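Moving an old desktop into a shared office, dust and noise questions
Posted in Home and Small Office > Computers

I take over the back office at a small upholstery shop in Hircombe in November and I'm inheriting the desktop that runs the invoicing. It is a plain black tower, no idea how old, and it has been sitting on the floor next to a cutting table for most of its life. The owner says it "gets loud in the afternoon." I have listened to it and it does. It starts out fine in the morning, and by 2 or so the fan is running hard enough that people on the phone ask what the noise is.

I want to keep the machine. The invoicing program is called Rameo, it was set up by someone who has moved away, and I would like to avoid reinstalling it if I can. What I want to know is:

Is it safe for me to open this thing and clean it myself? I have never done it. I can follow instructions and I own screwdrivers.

Can I use the shop vacuum? We have a good one.

Does it matter that it sits on the floor? The desk has a shelf underneath that would fit it, but the shelf is closed on three sides.

Also, the clock is wrong every time we turn it on after a weekend. It goes back several years. I don't know if that is related.

Thanks for any help.
Jamshid Ranjbar

Giorgia Ferri
Yes, you can do it yourself. Set aside an hour the first time. I look after the computers for two small offices in Hollum and one of them shares a wall with a wood shop, so I do this more often than most people need to.

Before you touch it, copy the invoicing data somewhere else. I would do this even if you decide not to clean it. Look in the Rameo settings for a backup or export option, save to a USB drive, then check on a different computer that the files are there and are not zero size. If the person who set it up left a license number or an install disc, find those too and put them in an envelope.

Then shut down from the menu, switch off the power supply at the back if it has a switch, and pull the power cord. Take a picture of the back with your phone so you know where the cables go. Unplug the rest. Hold the power button in for a few seconds to drain what is left.

Carry it outside or to a garage. Don't do this in the office, and don't do it near finished upholstery. The dust goes everywhere.

On most towers the side panel you want is the left one as you face the front. It is usually held by two screws at the back edge, sometimes thumbscrews. Slide the panel toward the back and lift it away. Then lay the case down with the open side up. It is much easier to work on that way than standing, and you won't knock it over.
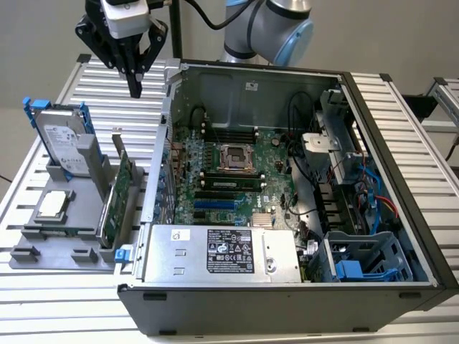

Tower on its side with the side panel off

Touch bare metal on the case before you reach inside, and again every so often while you work. Carpet and fabric scraps are bad for static, so stand on a hard floor and skip the fleece.

Use canned air or an electric duster. Short bursts, can upright. If you tilt a can too far it spits liquid. Hold each fan still with a finger while you blow on it, because spinning it with air can wear out the bearing. Do the processor fan first, then the fins under it, then the case fans, then the power supply from the outside. Never open the power supply itself. If there is a mat of lint packed between the fan and the fins, pick it out with plastic tweezers or a soft paintbrush. In a fabric shop I expect you will find one, and that is probably your afternoon noise.

No shop vacuum inside the case. The hose can build up static and the suction is strong enough to pull off small parts. It is fine for the floor afterward and for the outside of the front grille.

About the shelf: a shelf closed on three sides is worse than the floor if the back is one of the closed sides. The warm air comes out the back and has nowhere to go. If you can leave the back open and keep a hand's width of space behind it, use the shelf. If you can't, put it on top of the desk or on a low stand. Even a few inches off the floor cuts down the lint.

The clock is a separate problem. That is the coin battery on the main board. Usually it is a CR2032, but read what is printed on yours before you buy. Do you switch the office off at a power strip when you close? That would explain why it only shows up after a couple of days. Change it while the case is open. Note which side faces up, press the clip, lift the old one out, put the new one in the same way. On the first start it may ask you to set the date and time, and some machines also lose the boot order, so take phone pictures of the setup screens before you begin.

Tanner
What she said. I'll add that 18 years ago I vacuumed one out with a shop vac and it worked fine after, so it isn't certain death, but I wouldn't do it to one with the only copy of the invoices on it.

Also if the fan still screams after cleaning, the paste under the heatsink may have dried up. That is a bigger job.

Up to 30 minutes of work if you don't stop to talk.

Jamshid Ranjbar
Thank you both. We do switch everything off at the strip, so that fits. I found the export option in Rameo and it made 137 files, which open on my laptop. There was also a disc taped inside the desk drawer.

The shelf has a solid back, so I am going to put the computer on the end of the desk. I have ordered canned air and a battery and will do the cleaning before we move the furniture in.

One more thing, does the front cover need to come off too? There is gray fuzz behind the grille that I can't reach.

Giorgia Ferri
Most of them pull off from the bottom edge, but check for plastic clips on the inside first and release those. Go slowly if the power button is mounted in the cover, as the wires can be short. If the cover has a foam filter behind it, rinse it in the sink and let it dry overnight before you put it back.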